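Chapter 3
Clearing and Sorting Shared Surfaces
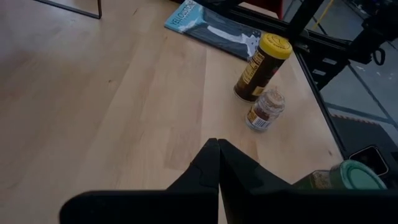
A shared surface is any flat area in a home that serves more than one purpose during the day. The kitchen table is the usual case. Meals, mail, reading and food preparation all take place on it, and each leaves objects behind. Chapter 2 dealt with closed storage – cabinets, drawers and pantries – where every object has an assigned position. The present chapter deals with surfaces where no position has been assigned.

3.1 Residents and visitors

Objects on a shared surface fall into two classes. A resident is an object stored on the surface by decision, such as a salt shaker on a dining table. A visitor is an object whose storage place is elsewhere. Spice containers are typical visitors. They are carried from the cabinet during cooking, set down near the point of use, and left standing after the meal. Booklets and magazines are also visitors, but they arrive by a different route and stay longer.

The class of an object depends on the household. A jar of ground spice may be a resident in one home and a visitor in another. The sorter must settle the class before moving anything.

3.2 Stability of small containers

A cylindrical container has two common resting states: upright on its base, or on its side. The upright state is preferred for storage. A container on its side can roll, takes up more surface area, and puts its contents against the lid. Glass jars should be set upright before other objects near them are moved.

Lids are a useful sorting aid. In a drawer or on a low shelf, the lid may be the only part in view, and a lid color can be read faster than a label. Lid color does not identify the contents, however, and the label must be checked when a container is put away.

3.3 The Clullgate survey

The Clullgate survey recorded 561 kitchen tables in July, each after the evening meal. Every table was recorded once and then again 30 minutes later. Containers and paper goods were entered under separate headings. The recording sheet, developed at Skandham, is reproduced at the end of the chapter and is used in Exercise 3.4.

3.4 Order of work

The standard order is as follows.

Set fallen containers upright.
Close any open lids.
Remove paper goods.
Group containers by storage place.
Carry each group in one trip.
Wipe the surface.

Paper goods are removed before the containers are carried because they absorb spills and hide small objects. The wiping step is covered in Chapter 4.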